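Lab visit: Sukura sorting cells, Lernholm

Our group went out to the Sukura workshop in Lernholm in March to see the sorting cells that are supposed to go into the returns depot at Rosenthal later this year. The visit was booked as a general tour, but most of the morning ended up being about a fault they had the month before, and I thought it was worth writing that part up properly for those who couldn't come.

We signed in at the front desk, got the safety talk and were given glasses. Visitors stay behind the yellow line unless a staff member walks them in. There are five cells in the main room, all working on mixed household items: bottles, cans, leads, small parts. The arm picks something up, decides what it is and drops it in a bin.

The fault happened in cell 2. The arm had picked up a glass bottle and was on its way to the bins when the gripper opened early. The bottle hit the edge of the table and broke on the floor on the far side of the guard. No one was hurt, but a technician had been standing there a few minutes earlier. They shut down all the cells that afternoon and kept them off for seven days.
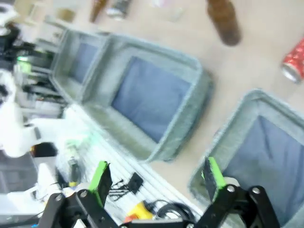 The cause was a worn cable at the wrist. When the arm swung quickly with the wrist turned over, the signal dropped out for a moment and the controller read that as a command to open. It had probably been doing it for a while with lighter items, where a drop of a few centimetres onto the table didn't get noticed. The work itself hasn't changed since. The bins are still the grey fabric ones with blue linings, set in a diagonal row, and there are still brown bottles and a can on the table with everything else. Staff said the soft bins had hidden the problem, as anything let go over them landed without a sound.

What has changed is how the arm behaves when it loses the signal. The gripper now holds its last position and the arm stops where it is. Someone has to walk over, look at it and reset it by hand. Speed has been cut for anything the system thinks is glass. The wrist cable is replaced every 1000 hours whether it looks worn or not, and the guard on the table side is higher than it was.

They ran the stop test for us twice. The first time the arm froze straight away. The second time it moved a little further than the operator expected before it stopped – not far, but he wrote it down and said the Iltau people, who supply the controllers, would be getting a call.

I asked why the early drops weren't picked up in the logs. The answer was that a missed pick and a dropped item were recorded under the same code. They are separate now. I'd want to see a few months of those numbers before Rosenthal signs off.

Parking is at the back off the service road. Wear closed shoes, they do check.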